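Folding polo shirts flat without creasing the collar
Laundry and Clothes Care > Folding and storage

stirn_844
Posted Oct 14, 2021
I have 6 cotton piqué polos to keep in a drawer with an internal height of 100 mm. Folded in thirds they fit, but the collars come out bent on one side. Currently folding on the bed, face down, sleeves in first. Is the order wrong or the drawer too shallow?

Raimo Valtonen
The order is fine. Face down is correct for the final folds, but start face up. Lay the shirt out, fasten the buttons, set the collar, smooth from the chest to the hem, then turn it over. Creases left in at this stage get pressed in by the weight of the stack.

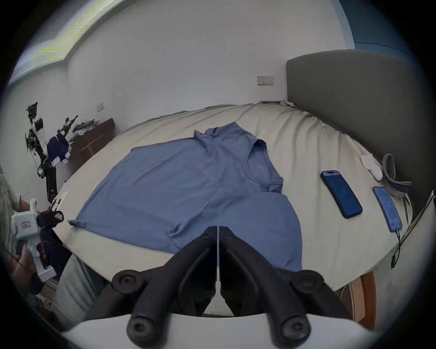 What width should the folded shirt be?
Set it by the collar: the folded body should be slightly wider than the collar, so that neither point hangs over the side.

plitar62
Disagree on fastening every button. With the top one done up the collar stands and then gets crushed by the shirt above. I leave the top one open and fasten the rest. No bent points since July.

Raimo Valtonen
Depends on the collar. A knitted collar with no stiffening will lie down either way. A lined one will not, and there I would agree with you.

moradi_k
A bed is a poor surface for this. The mattress gives under your hand and the fitted sheet drags the cloth when you turn it. Use a table, or put a board on the bed. I use an old shelf, 62 cm wide, which takes the body of the shirt with the sleeves hanging over.

stirn_844
No table big enough. Will try the board. Collars are knitted, no lining.

plitar62
Then alternate them in the drawer, collar to the front, collar to the back. The stack stays level and you gain a little height.

uvus
Or file them upright. Fold in thirds lengthways, then in half, then in half again, and stand them on the fold. 100 mm is too low for an adult size done that way, though, so you would need a deeper drawer.

moradi_k
Upright puts a hard crease across the chest. Fine for T-shirts, not for polos.

uvus
Mine drops out after ten minutes of wear.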